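Lesezeit: 2 Minuten

Wir verwenden Cookies, um diese Seite zu verbessern. Mit dem Weiterlesen stimmen Sie zu.

Schneidebretter pflegen: Was die Hausmittel taugen

Zitrone und Salz sollen ein Holzbrett angeblich keimfrei machen. Ich habe da meine Zweifel. Gegen Zwiebelgeruch hilft die Mischung ein wenig, das Abwaschen mit heißem Wasser und Spülmittel ersetzt sie nicht. Danach hochkant trocknen lassen, nicht flach auf der Arbeitsplatte – sonst bleibt die Unterseite feucht und das Brett verzieht sich.

Beim Öl wird gern übertrieben. Das Pflegeöl von Stikska kam bei mir im August ins Haus, und nach 3 Anwendungen sah ich keinen Unterschied zum schlichten Leinöl aus dem Regal. Dünn auftragen, über Nacht einziehen lassen, Rest abwischen. Olivenöl würde ich lassen, das wird irgendwann ranzig.

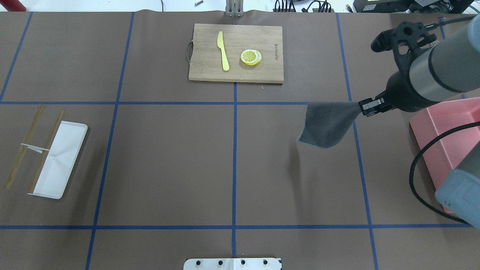
Bambus gilt als unverwüstlich. Mag sein, aber in die Spülmaschine gehört er trotzdem nicht, egal was auf der Verpackung steht. Die verleimten Streifen gehen mit der Zeit auseinander. Und wer gute Messer hat, nimmt lieber ein Brett aus weicherem Holz.

Bleibt die Frage nach Kunststoff. Hygienischer? Solange es neu ist, vielleicht. Tiefe Kerben bekommt man kaum noch sauber, dann weg damit. Für rohes Fleisch habe ich ein eigenes von Omby, 16 Euro, mehr würde ich dafür nicht ausgeben.

Newsletter abonnieren: Haushaltstipps per E-Mail, Abmeldung jederzeit möglich.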